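A Place for the Little Things

Why the smallest objects in the house cause the most trouble, and what a few patient people have learned about living with them

July 2020

My mother kept a blue cookie tin on top of the refrigerator, and if you lost anything in our house smaller than a shoe, that's where you were told to look. Buttons went in there, and fuses, and the tiny wrench that came with the bed. There was a marble I was fond of, and a brass key that opened nothing we owned. I've lived in six apartments and two houses since then, and I have never once managed to keep a home without some version of that tin. These days mine is a kitchen drawer, and it sticks.

I started thinking seriously about the drawer this past May, when I was home far more than usual and had run out of bigger things to clean. The closets were done. The garage was done, or done enough that I could walk through it sideways. What was left was all the little stuff: the game pieces, the screws, the batteries of uncertain health, the single blocks and beads that turn up under the couch long after the children who dropped them have learned to drive.

I took everything out and put it on the table, and then I made a cup of tea and looked at it for a very long time.

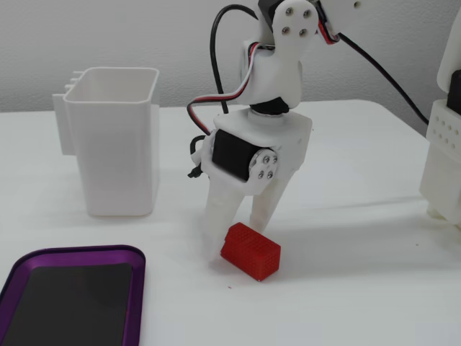

One small red block on a white tabletop. Little pieces like this are the first to go astray.

Big things take care of themselves, in a way. You know where your couch is. A winter coat gets hung up, more or less, and if it doesn't, you trip over it until it does. Small things slip past us. They're light enough to carry from room to room without noticing, and cheap enough that losing one doesn't feel like much, at least until you need precisely that one at nine at night with a broken cabinet hinge in your other hand.

Setareh Hassanpour has spent years helping families in Kusavon sort out their homes, mostly after a move, and she told me she always saves the small things for last. People want to begin with them, she said, and it's a mistake. "You'll spend a whole afternoon on one shoebox, and you'll be worn out, and the house will look exactly the same." She likes her clients to clear the large surfaces first so they have somewhere to spread out. Then she asks them to pick up each little object and say out loud what it belongs to.

Saying it out loud feels silly, and I tried it only after my husband had gone out for a walk. But it does slow you down! I had been shoving the same plastic hook from one side of the drawer to the other for years, and the moment I had to name it, I realized it went with a shower curtain we'd left behind two houses ago. 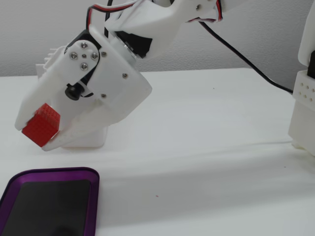
After that I got a little carried away, I'll admit. I counted. There were 344 separate items in a drawer no wider than my forearm is long, and 172 of them, exactly half, I could not connect to anything in the house. I checked the number twice, partly out of disbelief and partly because my tea had gone cold anyway and I was in no hurry.

The trouble with counting is that it makes you want to throw everything out, and I'm not sure that's always right. When I was growing up, saving a screw was just good sense. My grandfather had coffee cans of them lined up in the basement, and when something in the house came loose he would go down there, and you'd hear him stirring with one finger, humming, until he found a match. He saved maybe a nickel each time. I think he mostly liked the stirring.

A good box is half the battle

At Gusex, the old hardware store on Babaei Street, there is an entire wall of bins, trays, tubs and divided cases, and I stood in front of it last month like a child at a bakery window. I came home with too many. It's an easy mistake, and a pleasant one: you buy the containers first, and then you go around the house looking for something to put in them.

Parvaneh Amini, a retired kindergarten teacher, talked me down from that particular ledge over the phone. In her classroom she used open containers for nearly everything. Lids, she found, were where tidying up went to die. A child will drop a block in an open bin on the way past, and will even do it cheerfully, but ask the same child to pry off a lid first and the block ends up on the windowsill. She thinks adults are no different, and having watched myself ignore a perfectly nice lidded case for three weeks, I have to agree with her.

She also kept her trays shallow, so that everyone could see to the bottom. Deep bins were for things that were all alike. Shallow trays were for mixtures. I've since used that rule all over the house, and it has held up well in the sewing corner and rather badly in the bathroom. 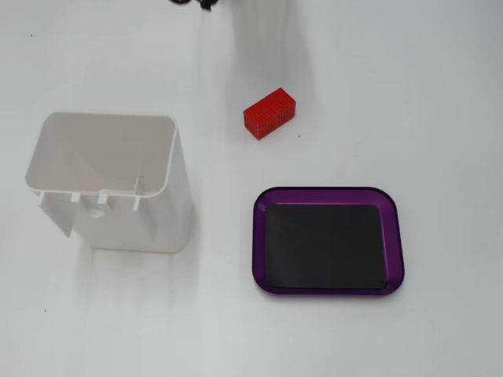

Roald Backlund thinks the whole business has gotten out of hand. He wrote to me after I asked readers for their storage habits, and his letter ran to 12 pages, most of them about fishing tackle. A person should own one drawer that is a complete mess, he argued, and should defend it. He has kept his in the same condition through 200 mostly unsuccessful attempts by his daughters to straighten it out, and he says he can put his hand on a spare hook in the dark. He did not say whether he had ever needed to.

I've read that letter several times, and I'm fonder of it with each reading. There's a kind of order that only makes sense to the person who made it. My mother could reach up, tip the blue tin, give it one shake and come out with the fuse. None of the rest of us could. When she passed the tin along to my sister, it became, overnight, just a tin full of odds and ends.
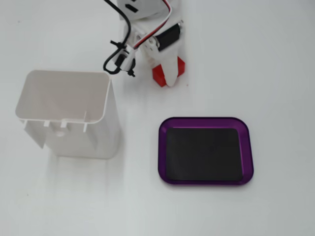
Starting with one surface

If you'd like to try it yourself, pick a table you can do without until bedtime. Everaldo Godoy, who repairs clocks out in the Jirnideck neighborhood, works on a plain, light-colored surface and told me he would never go back to dark wood. He used to lose a pin or a spring nearly every week. Now he wipes the bench down before he begins and again when he's through, and anything left over shows up at once.

At home an old pale bedsheet does the job nicely. Spread it out, empty one drawer onto it, and leave the other drawers shut no matter how much they call to you. Put the things you know in one pile and the mysteries in another. The mysteries can have an envelope with the month written on the front, and if you haven't opened it by the time the holidays come around, you can let it go with a clear conscience. (I am told this works. Mine says May, and I've been into it twice already for rubber bands.)

As for the drawer, it still sticks, though my husband rubbed the runners with a candle end and it's better than it was. The shower curtain hook is gone. I kept one marble, which isn't the one I had as a girl but is close to the right green, and it rolls to the back every time I reach for the scissors.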